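Student Project Report
Drinking Habits and Breaks in a Shared Study Room
Iman Tahiri, group 7
Supervisor: Svetozár Jireš

1. Why I chose this topic

In my first year in Plendberg I noticed that many students work for a long time without drinking anything. They come to the study room with a full bag of books and go home with a headache. I wanted to know if the kind of cup a person uses has an influence on how often this person takes a break.

2. How the work was done

I asked 31 students to keep a small diary for seven days. Every time they drank something, they wrote down the time, the drink and the kind of cup. They also wrote if they stood up from the table or stayed in the chair. Two students stopped before the end, and I did not use their diaries.

At first I planned to collect the diaries in an online form. In the test many people forgot to open it, so I printed the pages and folded them to the size of a pocket. This was more work for me at the end, because I had to type everything by hand, but the pages came back almost complete.

3. Cups and mugs

The students used three kinds: a bottle with a lid, a paper cup from the machine, and a mug brought from home. The mug is small compared with the bottle, and it must be washed, so the owner has to walk to the kitchen.
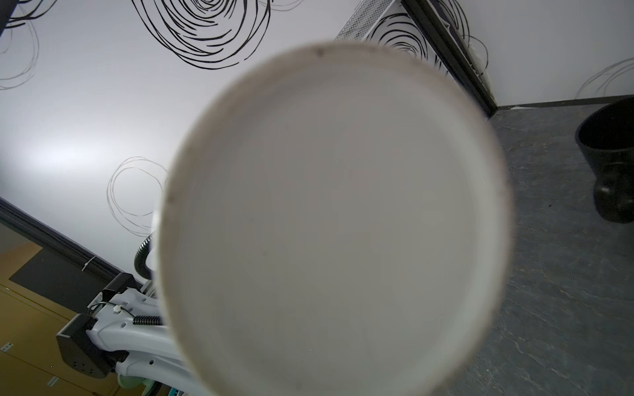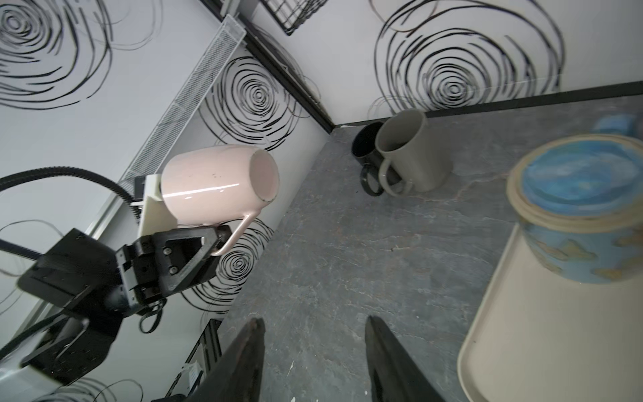
Two close views; the second one shows a pale pink ceramic mug with its base turned to the right.

4. Results

Students with a mug stood up more often than students with a bottle. Most of them wrote that they went to the kitchen even when they were not very thirsty, only to fill the mug again. Students with a bottle drank more in total, but in small amounts and without leaving the table. The paper cup was used mostly in the late afternoon, and almost always for coffee.

One answer surprised me. A student wrote that she waits for her friend to finish his tea, and then they go together. I had not thought about this when I made the diary, and there was no place in it for such an answer. She wrote it on the back of the page.

5. Problems

All the diaries were collected in November, when the room is cold and people prefer hot drinks. In summer the results can be different. Also, a person who writes down every drink probably drinks more than usual. My supervisor advised me to add a second week without the diary and only a short interview after it, but I did not have time for this before the deadline.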